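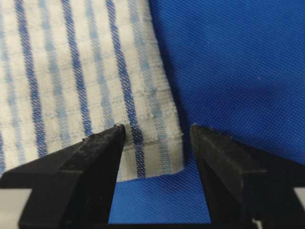

A striped kitchen towel on the blue cloth.

Rebecca Piras has folded kitchen towels for a living, on and off, since she left school. She now runs the linen side of Plavosora, a small company that rents towels, aprons and napkins to cafes and guest houses. In November the company had 2,936 kitchen towels on its books.

"People think a towel is a towel," Piras said. "Then they open a drawer and can't get it shut."

The white towels with blue stripes are called Vilar in the company catalog. Piras likes them for teaching new staff, who can use the stripes as a guide.

"If you fold along the stripe, you stay straight," she said. "With a plain towel you have to look at the edges, and the edges are never square after 60 washes."

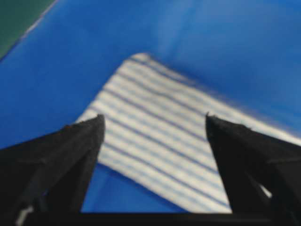

She tells beginners to start with the corners. A corner that has turned under will make a lump in every fold that comes after it, and pressing down on the finished towel does not get rid of it. She wants the corners pulled out first and the hem flattened with the side of the hand.

Randi Myklebust joined the company two years ago from a hotel laundry, where everything was folded in thirds. Plavosora folds in half and in half again, and she said the change took her most of a month.

"My hands kept doing thirds," Myklebust said. "I'd get through a stack and Rebecca would hand it back to me."

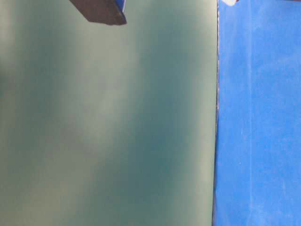 Smooth green next to the blue.

Both women prefer to fold over cloth. Myklebust said towels slide on a bare counter and the bottom layer creeps out. Piras said color matters too, and that she asked for blue after years of working on white sheets.

"White on white, you lose the edge," she said. "By four in the afternoon you can't see a thing." 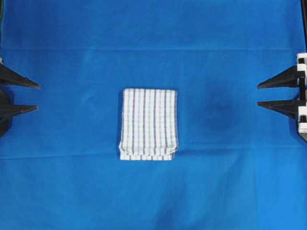 A folded towel, with the layers showing along the bottom.

Finished towels go out in bundles of 5, tied with cotton tape. Piras does not mind if the layers are a little uneven at one end, as long as the towel sits flat in the bundle. Myklebust is stricter and will redo hers.

"She's slower than me," Piras said. "Hers look better, though."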